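Cuadernos de taller > Papelería y compras > Entradas

Lectura: 4 minutos

5 de abril de 2019

Segunda entrada sobre las compras del viaje de octubre. Sí, ya sé que es abril, pero la caja grande ha estado cerrada debajo de mi mesa todo el invierno y hasta hoy no me he puesto a probar las cosas en serio. En la primera entrada conté lo de las pegatinas y los sellos, así que hoy toca papel, cintas y el monedero (¡el monedero!).

Empiezo por lo que más ilusión me hacía, las cintas washi de Tilano. Las compré en una tienda diminuta de dos plantas a la que entré solo para resguardarme de la lluvia, y salí con una bolsa que casi no cabía en la maleta. La de nubes con cara es la más mona, pero pega fatal sobre papel satinado. La he puesto en la tapa de un cuaderno a las diez y a la hora de comer ya tenía una esquina levantada. Sobre papel kraft va de maravilla, eso sí, y se despega sin arrancar fibra. La de fresitas es más gruesa y se rasga torcida si no usas el cortador. Apuntado para el próximo pedido: nubes sí, fresitas solo si hay oferta.
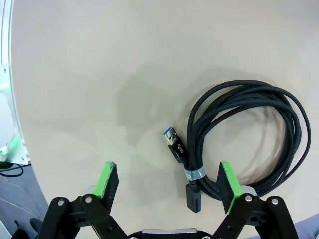 Sigo con los bolígrafos de gel. Probé los colores pastel en tres papeles y el lila casi no se lee en el crema, una pena, porque en el envase parecía precioso. El verde menta es otra cosa, cubre bien y seca rápido. Mancha un poco si eres zurda como yo y escribes con prisa. He dejado la hoja de pruebas en la carpeta azul, por si alguien la quiere mirar antes de pedir los suyos. Por favor, no la uséis para la lista de la compra como la última vez.

El cuaderno de Golard me tiene dividida. La portada es una monada, con un conejo dormido dentro de una taza y el título en relieve, y tiene 187 páginas, un número rarísimo que no me explico (¿arrancaron una hoja en fábrica?). El papel aguanta la acuarela muy aguada mejor de lo que esperaba, se ondula pero no traspasa. Lo malo es la encuadernación, que no abre plana ni a la de tres. Le he puesto dos diccionarios encima y mañana miro si cede. Si cede, lo recomiendo. Si no, se queda de adorno en la estantería, que tampoco es mal destino para un conejo así.

Los sobrecitos para regalo los compré casi por compromiso, estaban al lado de la caja, y resulta que son lo que más voy a usar. Caben dos pegatinas grandes o una tarjeta pequeña doblada. El cierre es un punto adhesivo bastante flojo, yo lo refuerzo con un trocito de washi de nubes y quedan como de tienda. Costaron 1321 yenes los paquetes que cogí, todos juntos, y me arrepiento de no haber cogido el doble.
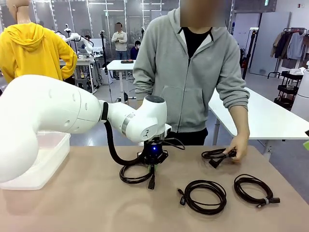
El brazo, con el cable enrollado en la pinza.

Y ahora el monedero. Es de Lockwood, con forma de flan, y la cremallera va justo por debajo del caramelo — una idea genial. Por dentro es más pequeño de lo que parece: monedas, una llave y para de contar. Lo llevé una semana en el bolso y el blanco de la nata se ha puesto gris. He hecho una prueba de lavado a mano con agua fría y jabón neutro, frotando solo con los dedos, y ha mejorado bastante, aunque el bordado de los ojitos ha perdido un poco de brillo. No lo metería en la lavadora ni con bolsa.

De las telas de Clellham me queda todo por hacer. Son retales de algodón estampado, uno con gatos pescadores y otro con panecillos, y quería coser unas fundas para gafas. Los planché esta tarde y el de los panecillos encoge, así que antes de cortar hay que lavarlo sí o sí. El de gatos no se ha movido. Me falta entretela fina, en el cajón solo queda de la rígida, y con esa las fundas salen como cajas de zapatos.

Pendiente para la próxima entrada: ver si el cuaderno abre, lavar los panecillos, probar la cinta de nubes sobre tela — ya me imagino el desastre — y decidir de una vez si me quedo el llavero de pulpo o lo pongo en el sorteo. Ahora mismo gana quedármelo.

Etiquetas: compras kawaii, papelería, washi, pruebas de material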